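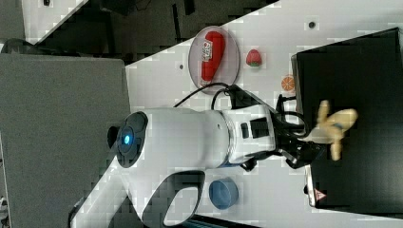

Sep 22, 2021
Posted by the Trostville field office
3 shares | 2 comments

Quick update for the Masilela fund, full tables to follow.

Well repairs: Taltau done, both pumps back on. Irkisen behind. Road washed out in August and the drilling crew lost 6 days, then the replacement casing came in the wrong size. Reordered.

Water testing started. Nearly 1,000 households on the list now, more than we planned for — we'll need extra test kits before the next round. Can we move money over from the travel line? Travel is underspent anyway.

Training for pump mechanics went ok. Attendence good in Taltau, thin in Irkisen (harvest). Will repeat it there.

Still owed to you: fuel receipts, signed land letter from Irkisen, revised budget. Letter is the slow one.

Recent
Taltau pump parts: what we ordered
Irkisen road closure notice
Masilela fund: reporting dates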